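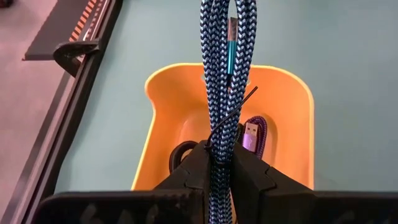 紺と水色の編組被覆をもつUSBケーブル。黒い結束バンドで束ねてある。

# 編組(組紐状の被覆)

**編組**(へんそ)とは、複数の糸や線を斜めに交差させながら筒状、あるいは平たい帯状に組み上げていく技法、およびそうして出来たもののことである。縦糸と横糸が直角に交わる織物とは違い、糸がみな斜めに走るため、引けば細く締まり、縮めればふっくらと広がるという、なかなか愛嬌のある性質をもっている。靴紐や帯締め、船の索具、電気コードの被覆まで、暮らしのあちこちで出会うことのできる、たいへん息の長い技術といってよい。

## 組み方

手で組む場合は、丸台や角台と呼ばれる台に糸を掛け、おもりの付いた玉を決まった順に動かしていく。初心者向けの教室では8玉の丸紐から始めることが多く、慣れてくると10玉、さらにその先へと進む。二色の糸を使うと、玉の並べ方ひとつで斜め縞にも山形にも杉綾にもなり、同じ手順でも配色の違いで別の紐のように見えるのが、この手仕事の楽しいところである。

機械による編組では、糸を巻いたボビンが二組に分かれ、互いに逆回りで波形の軌道をすれ違いながら進む。その動きが五月柱の踊りに似ていることから、英語圏ではメイポール編組機とも呼ばれている。

## ヴェレンの紐

港町スタンドュルポルト(Standurport)に近いヴェレン(Wellen)地区では、漁に使う索を組む仕事が古くから続いてきた。土地の紐は紺と生成りの二色組で知られ、毎年9月の紐市には家々の軒先に長い紐が下がる。地区の資料室には455点の見本帳が収められており、そのうち208点は組み順の書き付けを伴うため、今も習いに訪れる人が後を絶たない。

## 手入れ

繊維の紐は、ぬるま湯で軽く押し洗いし、陰干しにする。端がほつれてきたときは、細い糸で巻き留めておくとよい。

## 関連項目

- 組紐
- 索具
- 丸台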